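Stestus Reuse Program
Progress report to the Keskinen Fund
Date: 28/07/2019

Purpose of this report

This is the second report under the current grant. It covers the packing of small computer accessory kits at the Flositden workroom, the state of our stock, and the spending to date. The first report dealt with the lease and the collection points and those matters are not repeated.

Work completed

We have now packed 559 kits. Of these, 92 went to the Kudon learning center in one delivery, and the rest have gone out in smaller lots to households on the waiting list or are on the shelves ready to go. A kit is meant for someone who has been given a used desktop computer and has nothing to plug into it. Each one holds a mouse, a USB cable, a power cord and a printed instruction sheet. Keyboards are handed out separately and do not go in the box.

The boxes are plain brown cardboard with an attached lid. We changed over to them in the spring after the padded bags gave trouble – plugs poked through the sides and the sheets came out creased. The boxes cost more per kit and take up more shelf space, but returns for damage have dropped to nearly nothing and we plan to stay with them.

Sorting and testing

Donated cables arrive tangled and mixed. They are separated by connector, wiped down and tested before they reach the packing table. Power cords are also checked along their full length for cuts and loose plugs. Anything that fails goes into the scrap bin, which is collected by the metal recycler.

Testing is still the slowest part of the work. We have one test bench, and when it is tied up with full computers the accessories wait. A second bench was in the original budget but was put off to cover the boxes. We would like to discuss bringing it back.

Mice have been in shorter supply than anything else. Many of the donated ones have worn buttons. We bought a small number new in order to finish the Kudon delivery on time, and the cost appears under supplies.

The packing table

Packing moved to the large white table in the green-floored room. The surface is easy to wipe and there is enough room to lay the parts out next to the open box before anything goes in. The sheet is kept with the box so that the contents can be checked against it.

The order of packing is still being settled. Cords put in first tend to spring back up and push the mouse against the lid. Coiling and tying them before packing fixes this but adds time to each kit. We are trying both ways and will pick one before the fall.

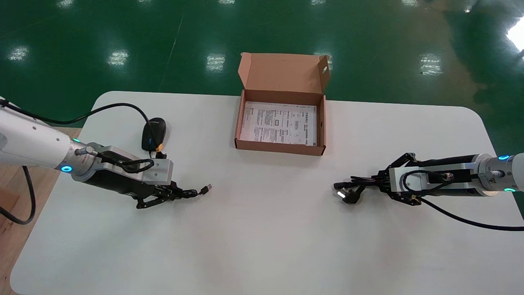
Instruction sheet

The present sheet has too much small print. People who received kits told us that they looked at the diagrams and skipped the tables. A new version with larger type and fewer tables is being drafted, and we will use up the old stock first.

Spending

Spending is within the grant total. Boxes and supplies are over their lines, and the difference has been covered by the money held back from the second bench. Rent and transport are on budget. The full statement is attached.

Next steps

Four more deliveries are planned before the end of September, all of them to places already on our list. We also expect to have the new sheet printed by then. We ask the Fund for a decision on the second test bench before the next report, so that it can be ordered in time for the winter donations.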